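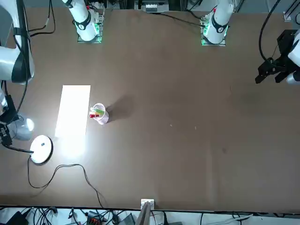

So you want to read a housing permit report without your eyes glazing over. I get it. The first time I opened one I was trying to work out whether to buy in Tretbridge now or hang on another year, and I closed the file after two pages and made a sandwich. I've been back to it every month since, and it takes me less time than the sandwich did.

Filed under: Home Buying > Reading the Market
Print this page | E-mail to a friend

What you need

The monthly permit summary from your town or county building office, a spreadsheet, and the same month's summary from last year. Most offices post these as PDFs. If yours doesn't, call and ask for the "monthly permit activity report" – the name varies a little, but whoever picks up will know what you mean.

Step 1: Find the new residential line

A permit report covers everything. Decks, water heaters, signs, pools, the lot. The big total on the front page is nearly useless to a home buyer. Skip down to new residential, and then look for single-family and multifamily on separate lines. If they're lumped together, e-mail the office and ask for the split.

Step 2: Count units as well as permits

I got this one wrong for months! One permit can cover one house or an entire apartment building. When the Serkari apartments were approved, it showed up in our report as a single permit, and I went around telling people it was a quiet month. It was 127 units. Look for a column called "units" or "dwelling units" and copy that number down next to the permit count.

Step 3: Compare with the same month last year

Don't compare September with August. Building is seasonal, and where I live a cold snap can empty out a whole month. Put this September beside last September. If you want to go one better, add up the last three months and compare them with the same three months a year ago, which smooths out the odd big project.

The math is simple. Take the new number, subtract the old one, divide by the old one, multiply by 100. Say your county permitted 200 houses over three months last year and 170 this year. That's 30 fewer, and 30 divided by 200 is 0.15, so you're down 15 percent.

Small towns swing wildly, by the way. If you went from four houses to two, that's a 50 percent drop and it tells you nothing. Use the county numbers.

Step 4: Look at starts and completions too

A permit is permission. Plenty of them sit in a drawer while the builder waits on financing or a framing crew. If your office lists first inspections (usually the footing or foundation), use those as a stand-in for starts. Certificates of occupancy will do for completions.

My friend Ngọc Kim, who bought in the Stuseo subdivision, only tracked certificates of occupancy. She wanted to know how many finished houses were likely to be looking for buyers at the same time, and I've come around to her way of doing it if you plan to move within six months. For anything further out, stick with permits.

Step 5: Check the valuation column, but lightly

Most reports give a construction value for each permit. It generally leaves out the land, and some offices work it out from a standard cost per square foot, so it won't match any asking price. I use it only to see if builders are going smaller. Divide total value by units and watch whether it drifts over a year.

Step 6: Write one sentence

After all that, I make myself write one plain sentence at the bottom of the sheet. Mine last month was "Fewer houses started, lots finishing, Muñoz still has unsold lots on the east side." Then I took it to the sales office and asked about closing costs. They offered to cover part of them – I hadn't even finished my question.

A couple of leftovers. Reports get revised, so redo the previous month whenever you add a new one. And if your county has 1000 rows in its permit list, sort by permit type before you start scrolling.

Last updated: September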